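Plukia FAQ

Last edited 2025-08-10. Covers the 2.x branch. If you're still on 1.x most of the planner answers won't apply, sorry.

General

What does Plukia do?
Takes head camera frames plus joint states, gives you back a grasp plan and a whole-body trajectory for a two-armed humanoid. Perception, planner and the arm controller are three seperate processes. You can run just one of them.

Is it the same thing as Olham?
No. Olham is the message layer underneath. Plukia needs Olham, Olham doesn't need Plukia. Bug reports about dropped messages go to the Olham tracker please.

And Garulmont?
The simulator. Optional. Handy for checking a config before it goes anywhere near hardware.

Which license?
Same as Olham. See the LICENSE file in the root folder.

Install

The build stops at the planner with a missing header.
Submodules. Pull them, clean, build again. Nine times out of ten that's it.

Do I need a GPU?
For perception, yes. Planner and controller run fine on CPU. People do split them over two machines, works as long as the clocks are synced. If the clocks drift the planner rejects frames as stale and you get a log full of warnings.

Can I run it on a laptop?
For replaying logs, sure. Live, only if the laptop is wired. Wifi is not supported and we won't debug it.

Perception

Transparent objects come back with holes in the depth. Bug?
Known problem with depth on clear plastic. Set use_mask_fit to true. It fits a simple shape to the color mask and ignores the missing depth. Slower, but the pose stops jumping around.

The robot's own arms show up as obstacles.
Self filter is off, or your robot model is out of date. Turn on self_filter and check that the hand meshes match the hands you really have mounted. Wrong hand mesh = leftover fingers floating in the map. Feet too, if you look straight down.

The edge of a round table gets detected as a box.
Default support surface is a rectangle. Set surface_shape to auto. Will be the default in the next release.

Does it track the object after contact?
Yes but with less trust in the camera. Once the fingers close, the hand hides a good part of the object, so the tracker leans on finger joint positions. You can change the balance with contact_weight. Leave it alone unless you have a reason.

Planning

Planner times out near furniture.
Usually the clearance is too big for the room. Default is 63 mm. Chairs close to a table eat that up fast. Drop it to 22 mm for the forearm only (forearm_clearance), keep the default for everything else. Don't set it to zero.

Why did it pick the right arm?
Cost is reach plus clearance plus wrist angle, lowest one wins. To force a side, set arm to left or right in the task file. To see the scores, run with --explain.

What does the idle arm do?
Holds its last pose unless you give it one. If it ends up in the view of something you care about, add an idle_pose. It still counts as an obstacle for the working arm.

Can both arms plan at once?
2 arms, one planner, one plan at a time. Dual arm planning is in the Stojanovska branch. Not merged, not stable, expect the interface to change.

How do I get the same plan twice?
Fix the seed. Ours is 988 in all the test configs, if you want to compare your output with what's in the repo.

Grasping and control

Which grasp should I use for bottles?
side_wrap. Top grasps on a screw cap slip too easy and the planner doesnt know about caps. Side wrap goes low on the body, fingers around the far side, thumb on the near side. Keep the approach height above the table edge or the wrist will want to go through it.

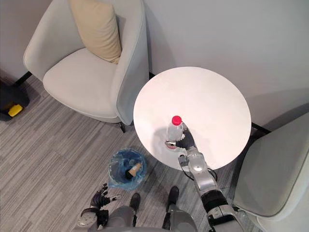 Right hand wrapped around the lower part of a bottle on a round side table, head camera view.

The bottle gets squashed.
Lower grip_effort. Thin plastic needs a lot less than the default, which was tuned on rigid cans. Lower it in small steps and log every try.

Fingers close before the palm is in place.
Pregrasp tolerance too loose. Tighten pregrasp_tol, and check the hand driver isn't running on its own timer. It should wait for the controller's ready flag.

Cables on the arm, does the planner know about them?
No. Not modeled. Pad the link by hand in the robot model if yours stick out.

Emergency stop from software?
There is a stop command, but use the hardware one. The software stop goes thru the same message queue as everything else.

Logs and help

What do you need in a bug report?
The task file, the planner log, the robot model, and the head camera recording if you can share it. Version number. "Latest" is not a version number.

Where do old versions live?
Release page, under archive. 1.x docs are there too, no longer updated since January.

Can I send a patch to this page?
Please do. It's faq.txt in the docs folder.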